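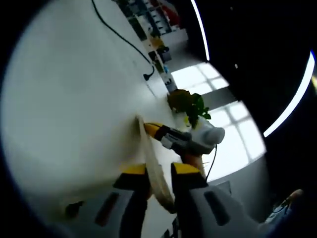
4. Segmentation and Grasp-State Estimation

4.1 Problem setting

The policy learner described in Section 3 assumes that each demonstration has already been divided into approach, closure, transport and release. Hand-held capture does not supply these boundaries. The operator moves both fingers directly, other hands enter the workspace at will, and the same object may be touched by more than one agent within a single recording. The Skunis pipeline must therefore recover the phase boundaries from the wrist view and the inertial signal alone.

Long, flexible items are the hardest part of the problem. A strap that lies between the fingers may be held, may be resting against one finger, or may be supported only by the table. These three states can look nearly the same in a single image. We therefore treat grasp state as a hidden variable estimated over a short window and do not attempt to label images one at a time.

4.2 Estimator

For each time step, the estimator receives the finger opening, the angular rate of the tool and a feature map taken from the region between the fingertips. The yellow tips serve as fixed visual references. Their separation gives a second measurement of finger opening, which is compared with the value read from the encoder. When the two disagree for more than 17 consecutive steps, the segment is marked as unreliable and withheld from training.

A recurrent layer then assigns a probability to each of four states: free, touching, holding and shared. The last of these was added at the suggestion of Ainhoa Aguirre after early versions confused a handover with a release. A segment is labeled as shared when an object lies in the closing region while a human hand is in contact with another part of it. Figure 2 shows an arrangement relevant to this label: the goose-shaped toy extends between the fingers, and a hand grips its head at the far end.

Training used 3066 segments labeled by two annotators. Disagreements were settled by Hendrik Postma, who also maintained the labeling guide. The most frequent disagreement concerned the moment at which touching becomes holding -- a boundary that the guide now defines by finger force and no longer by appearance.

Figure 2. View from the hand-held gripper with the toy lying lengthwise between the fingers. A black strap is wrapped around the toy just below its head. Faces are obscured.

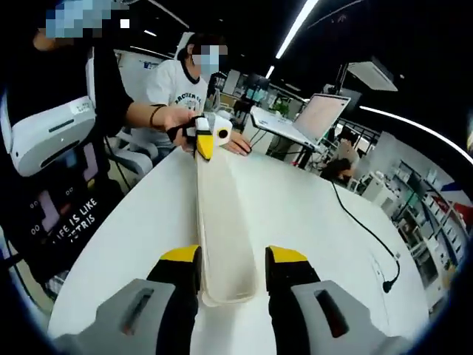
4.3 Integration with the planner

State estimates are passed to the Draveck planner as a time-ordered list of intervals, each with a confidence value. The planner does not read images. It accepts an interval as a candidate skill only if the confidence remains above a set threshold for at least 100 ms on both sides of the boundary. Intervals labeled as shared are kept in the list but may not be used to start an autonomous closing motion.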